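Trovmont packing room, a long thread from somebody who has worked in it a good while. Get a drink first, I do go on. (1/23) 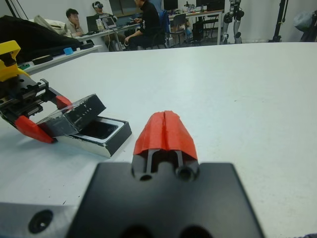

Box work with the two-arm setup. Lid up, tray on the table.

I've had a few messages since April asking what it's like now that we have arms on the benches, mostly from people whose own workplace is about to get them. I kept typing the same reply to everyone, so I'm putting it all in one place and you can send it to whoever needs it. (2/23)

Quick background for anybody new. Trovmont packs small parts for other companies. Little sensors, fittings, spare bits for instruments, the sort of thing that comes in a box with a lid and a tray. For years it was all hands. You sat down, opened the box, put the part in, checked it, closed the box, and reached for the next one. (3/23)

A good shift for one person was 288 boxes. I can tell you that number in my sleep because it was printed on a card taped up over my bench, and I looked at it every day I worked there! (4/23)

I want to be fair to the old way, because I liked a lot of it. You could talk all day. I learned how to make dumplings, how to refinance a house and most of the plot of a very long Turkish TV drama, all without looking up from a box. (5/23)

But the thumbs. Oh, the thumbs. If you've never opened lids for a living you won't believe how much of it lands on that one joint. I wore a brace at night for two winters and thought of it as part of the job, the way you'd think of a bus fare. (6/23)

So when they told us the arms were coming, my thumbs were thrilled and the rest of me didn't sleep much. I think that's how most of us felt. You can be glad and scared in the same lunch break. (7/23)

The system is called Mosoti and the firm that set it up for us is Stedora. Two arms to a bench. One holds the box by its lid and the other one does the part. They started with 2 benches and left the rest alone for the time being, and I'm grateful to whoever decided on that. (8/23)

The first thing that changed was the sound. A packing room full of people is noisy in a friendly way. The arms hum and then there's a small tick when the fingers close. I missed the chatter right away, and it took me a good month to stop turning around at the tick. (9/23)

Second thing: lids are hard! I had no idea. I'd been opening them for so long that I thought of it as nothing, and then I sat with the Stedora people and tried to say out loud what my hands did. "Well, you sort of lift it." Lift it from where? How hard? What's the other hand up to? (10/23)

I ended up closing my eyes and opening box after box so I could feel it. There's a moment when a lid stops resisting, and if you keep pushing past that you bend it. I'd never once put that into words, and my hands had known it for years. (11/23)

That afternoon changed my mind about a lot, I'll admit. I had gone in thinking they wanted me to hand over the job. I came out with my name on the setup notes for the lid step, which I took a picture of and sent to my mother. (12/23)

My work now, since everyone asks. I look after the 2 benches. I load the trays, watch the first 15 boxes of every batch, pull any that look wrong, and change the settings when a different box comes through. When an arm stops, I find out what it's unhappy about. (13/23)

Mostly it's unhappy about lids. Shiny sides give it a bit of trouble too, and so does anything see-through. You get to know its moods. I wipe things down and turn the tray a little, and off it goes again. (14/23)

It is more walking and less sitting. My feet noticed before I did, so please buy the good shoes before your first week. It's the most useful thing in this thread. (15/23)

It's also a different kind of tired. Hand packing wore out my hands and left my head free to wander. Watching is the reverse. I get home with perfectly good thumbs and can't follow a recipe. It got better once we started swapping places every 50 minutes, and I'd ask for that from day one if I were you. (16/23)

Now the part people really want to know. Did anyone lose a job? In our room, no, and I can only speak for our room. But when people retired their spots weren't filled again, and I'd be telling you half a story if I left that out. There are fewer of us at lunch than there used to be. (17/23)

The younger ones who'd have come in on packing now come in on something else or go over to the plant in Firuvville. I worry about that some. Packing was where you could start with no papers and not much English and be good at it by the end of the week. I was that person once. (18/23)

I said so at the staff meeting, in a voice that shook quite a bit, and they did listen. There's now a training spot on the arm benches that doesn't ask for any certificate. It's one spot. I'm still asking for more and I'm going to keep bringing it up until they're sick of me. (19/23)

A few things I'd ask your boss early, if the arms are on their way to you. Who gets trained first, and is it paid time? Does the pay grade move when the work does? (Ours did, but only after we asked twice.) Who's allowed to stop the thing? At our place the answer to that last one is anybody, and it should be. (20/23)

And ask for your say in how the bench is laid out. Ours was set up for somebody very tall. It took one conversation to fix and I'd put off having it for weeks, being polite, with my shoulders up by my ears. (21/23)

The people building these systems were kinder and more curious than I'd expected, too. They'd sit and watch a box being opened over and over and get excited when the lid came up clean. I get it now. I've caught myself saying "good, good, there you go" to a pair of red fingers. (22/23)

Okay, that's my whole tea break and then some. We still do the odd-shaped orders by hand at the old benches, and I put my name down for those whenever they come up, thumbs permitting. Questions welcome, I'll get to them after my shift, and if you're starting on arms soon please write and tell me how the first week goes. (23/23)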